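Fitting a battery monitor and shunt to a leisure battery bank
By Shabani Mabula, Ustilville

A voltmeter only gives a rough idea of what is left in a leisure battery. A monitor with a shunt measures the current going in and out and keeps a running total. These notes cover fitting the Ruvine panel with its separate shunt to a 12V bank, in a boat or a van. The Zurkex unit goes in the same way, except that its display needs a larger cut-out.

What you need

Monitor display, shunt and data cable (supplied together)
Short battery cable, same size as your existing main negative
Crimp lugs to suit and a proper crimping tool
In-line fuse holder and fuse for the positive feed
Insulated spanners
Hole saw for the display
Cable clips, grommets, heat shrink

Before you start

Turn off all the 12V loads and any solar input, then unplug the mains charger. Solar panels should be disconnected before the battery, and reconnected after it. Check your controller's manual if you are not sure of the order. Take off rings and watches.

Draw your negative wiring on paper first. Everything that now goes to the battery negative post has to be moved to the load side of the shunt, including the charger, the inverter, the solar controller and the hull or chassis bond. Anything left on the post itself will be missed by the monitor, and the reading will drift from the first day.

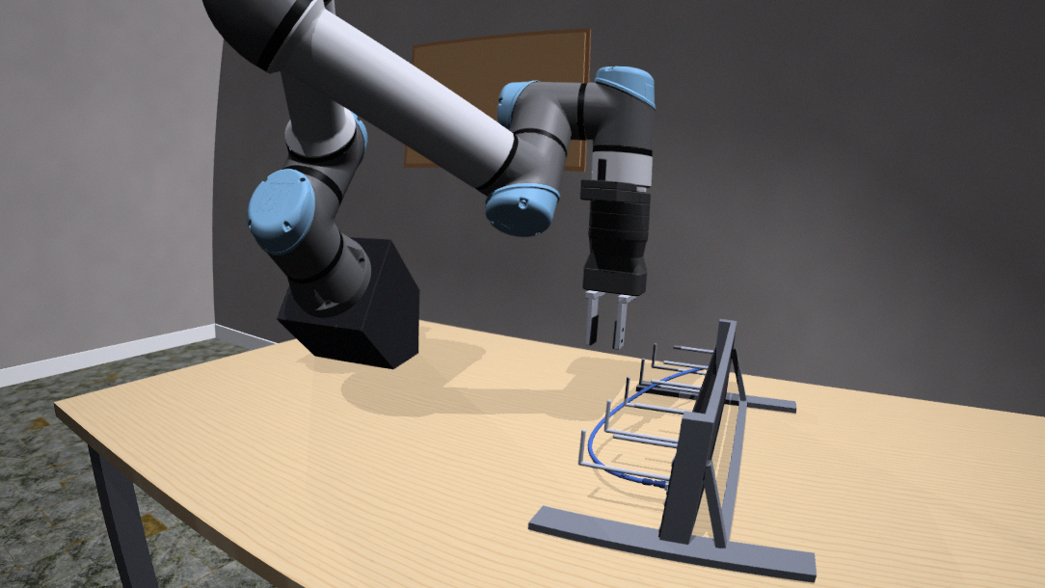

Pick a dry, flat spot for the shunt, as close to the battery as the cable will allow, and out of the way of anything you store in the same locker. The bars on the shunt are bare metal, so a cover is worth having, and a bright one is easier to find by torchlight. The light blue caps on the robot arm show up well next to all that dark grey, and a shunt cover in a colour like that does the same job in a dim locker. Mine came in black. I painted it.

Step 1. Mount the shunt

Screw it to a board, never to a battery case. Leave enough space at each end to swing a spanner. Mark the two ends BATT and LOAD on the board as well as on the shunt, since the moulded lettering is small.

Step 2. Move the negatives

Remove the main negative from the battery post, followed by all the smaller ones. Bolt the whole lot to the load side of the shunt. If you have more than four lugs, fit a negative busbar and run one heavy cable from that to the shunt. On my boat there were six, and one turned out to be an old bilge alarm that I had forgotten about.

Fit the short new cable between the battery side of the shunt and the battery post. Tighten everything to the figure in the instructions.

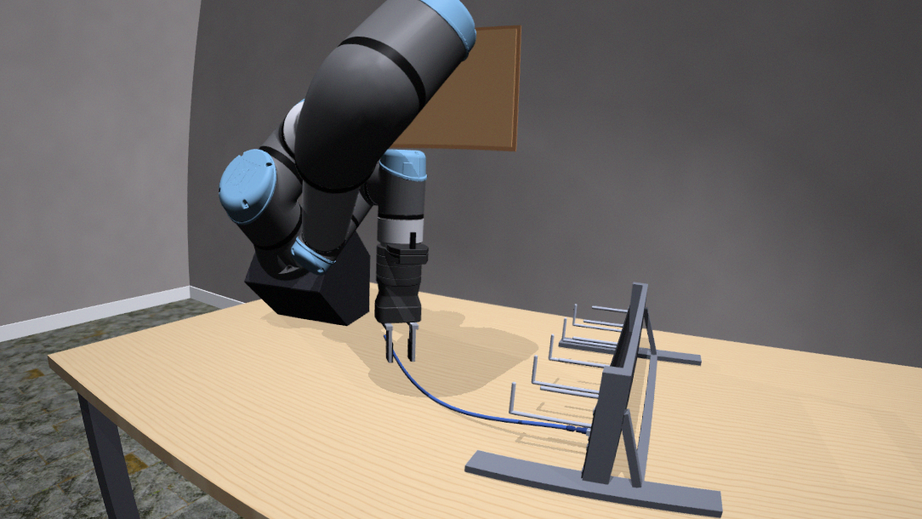
Step 3. Run the positive feed

The shunt electronics need a thin positive wire from the battery. Put the fuse holder at the battery end of this wire and leave the fuse out for now. If you have a starter battery as well, the second terminal takes another fused wire from there. It only reads voltage, so you can leave it off and add it later.

Step 4. Run the data cable

The data cable is thin and easily damaged. Clip it separately from the heavy cables and keep it clear of the inverter. Don't pull it tight round corners. Idrisa Mwakyusa, who has the next mooring, joined his with a block connector in the engine bay and had a flickering display until he replaced the full length.

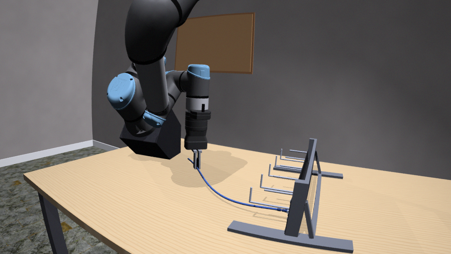

Step 5. Fit the display

Choose somewhere you will look at it every day. Check what is behind the panel, tape over the face so it doesn't chip, and cut the hole slowly. Bring the cable through before you fix anything.
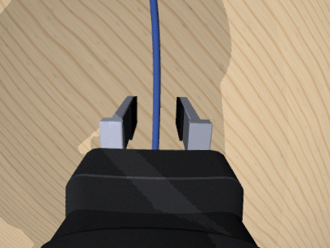

Any hole the data cable goes through should be a good deal bigger than the cable and fitted with a grommet. Keep the run straight on both sides of the hole so that it doesn't bear on the edge. The blue cable passing through the gap between the gripper fingers is a fair guide: it goes straight down with the gap open for it. Push the plug home until it clicks, then screw the display to the panel.

Step 6. Power up and set the capacity

Put the fuse in. The display should light and show the battery voltage. Go into the menu and enter the bank size in amp hours, using the label on the batteries. My two Qin batteries in parallel make 800. Set the battery type on the next screen.

Charge the bank fully, then choose Synchronise from the menu. Until you have done that the percentage means nothing.

Checking it

Switch on a single light. The current should show as a small minus figure. Plug in the charger and it should change to a plus. If the signs are the wrong way round, the shunt is in backwards and the heavy cables need swapping over. If a load makes no difference to the reading, its negative is still on the battery post.

Go over the bolts with a spanner again after a month. I did mine in November and one had loosened slightly.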